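# Bins, Blocks and Bits: the May gallery

Hello again, and welcome to the May page! I've been promising a page on the gray bin ever since I put up the one on drawer pulls, and a couple of you (hi, Yoon-hee) have been poking me about it, so I finally sat down with a big coffee to do it properly. As usual I say I'll write a line or two and then I get going and can't stop. Sorry in advance, or you're welcome, depending on how much you like old sheet metal.

If you're new, this is my page about containers and the stuff that goes in them. I like tubs, trays, hoppers, crates, cookie tins, the lot. My sister says it's a strange thing to have a website for. She has three fish tanks, so I don't think she gets a vote.

## Where the bin came from

I found it at the clearance sale at Bowen, out past the old rail yard, on a morning when I'd only gone in for shelf brackets. They were emptying the back warehouse and there was a row of these things tipped up along the wall with stickers on them. Most had a dent you could sit in. Mine had a plain Clerau tag tied to it with string and a price of $108, and I walked around it twice, went and looked at the brackets, and came back.

I did try to haggle. The guy at the desk said $108 was already the sale price and that he'd sold two that morning, and I believed him for long enough to get my wallet out.

Getting it home was a whole production! It went into the back of Eleri Bevan's truck with two blankets and a bike tube around it, and it still boomed at every single pothole like a stage thunderstorm. Eleri drove the entire way with her window down and her shoulders up around her ears.

## What I like about it

First of all, the walls slope. I can't tell you how much better that is than a straight-sided box when you're reaching in for something small. Things wander down to the floor by themselves, they don't get wedged upright in a corner, and your wrist isn't bent over a hard edge the whole time. I've had a straight-sided crate for years and I have the bruises.

Second, it's big and it's open at the top. No lid, no hinge, no latch to lose. I've got plenty of boxes with clever lids and I leave every one of them open anyway.

And then there's the finish, which I know is the part where some of you will want to write to me about primer. Please don't! I love how it has worn. The slanted panel at the back is pale up top and goes to a darker blue-gray lower down, and the line between the two is all speckled and ragged like a coastline on a map. The floor is bare metal, scuffed all over with fine scratches, and it throws back a sort of cloudy light. You could not get that look on purpose, and I did once try with a cake pan and some steel wool.

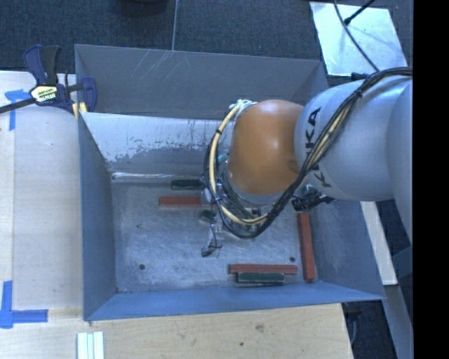 The blocks were a separate hunt. I wanted something plain to go in there, heavy on color and light on detail, and I didn't want anything with letters or animals on it. Wuvberg used to do a box of bars in a reddish brown and a dark green, and they sold them in mixed lots, so you never knew what split you'd get. I bought one lot, then another, then one more that I told my husband was a replacement. When I finally laid them all out on the rug I had 211, and a very sore back.

I'm fussy about those two colors together. The red is closer to brick than to fire engine, and the green is dark enough that in bad light you'd call it black. Against the gray metal they both look terrific. I tried some yellow ones in there for a while and it looked like a birthday party at a tire shop, so those went to my nephew.

The green ones run a bit shorter than the red ones, by the way. I thought I'd been sent the wrong size at first and wrote a slightly snippy email about it, which I then had to follow up with a much nicer one. I've grown fond of the difference. When I'm sorting with my eyes half on the radio, I can tell which is which by feel.

## How many is too many

This is what Yoon-hee and I argue about. Yoon-hee Min (some of you know her from the button jar pages) is a fill-it-up person. Her idea of a good bin is one where you have to dig. She came over and dumped in every block I own, and I'll admit the noise was magnificent, but after that I couldn't find a thing and you couldn't see any of the metal.

I like a handful. A few blocks lying every which way, with lots of floor between them, and you can pick out each one and enjoy it. If two of them end up side by side, almost parallel, I leave them like that. If one's gone off at a tilt, even better. I never straighten them. The rest of the blocks live in two shoeboxes on the shelf under the window, and I swap a few over when I feel like a change.

Eleri's opinion, since she'll ask why I left it out, is that it would make a great planter.

## Care and cleaning, such as it is

I get asked about this more than anything else. Here's the full routine:

- A soft brush for the floor and along the back seam, where the grit likes to collect.
- A damp cloth, then a dry one right behind it. Bare metal and puddles don't get along.
- A little wax in winter, the plain kind. I use a tin from the Flototitz market that smells like pencils.
- Blocks get a wipe with a barely damp rag and go on a towel overnight.

I had a phase of using a scouring pad on the scratches. It made new scratches, only rounder. If you've got a bin like this with long pale streaks on the far wall, I'd let them be and spend the afternoon on something else.

One more tip, for anyone putting hard things into sheet metal: set them down, don't drop them. Your neighbors will thank you. I've got mine clamped to a wooden table and it takes the edge off the boom, though it's still no good for anyone trying to nap.

## Odds and ends from the mailbag

Somebody asked if the Bowen sale is still on. I drove by last week and the wall was bare, so I think you've missed it. They do have plastic totes out front, and they're perfectly nice totes, if that's your thing.

Somebody else wanted to know how deep a bin should be for sorting. I'd say no deeper than your elbow. Past that you're leaning in with your whole upper body, and things fall out of your shirt pocket. (One pen, one tape measure, one piece of toast.)

And a reader with a similar bin says hers holds 600 wooden clothespins with room to spare. She counted them out by the hundred on the kitchen table. I have never felt so understood!

Oh, and the drawer pulls page has had 1380 visits, which is wild to me. I honestly figured it would be me and my aunt. Thank you, all of you, and please keep sending in your tubs and trays. I'm especially after anything with sloping sides, or anything with a good worn edge where the color has gone patchy.

Next up is biscuit tins, if I can get the lid off the blue one. Yoon-hee says to run it under hot water and I say that's how you get rust, so we'll see who wins.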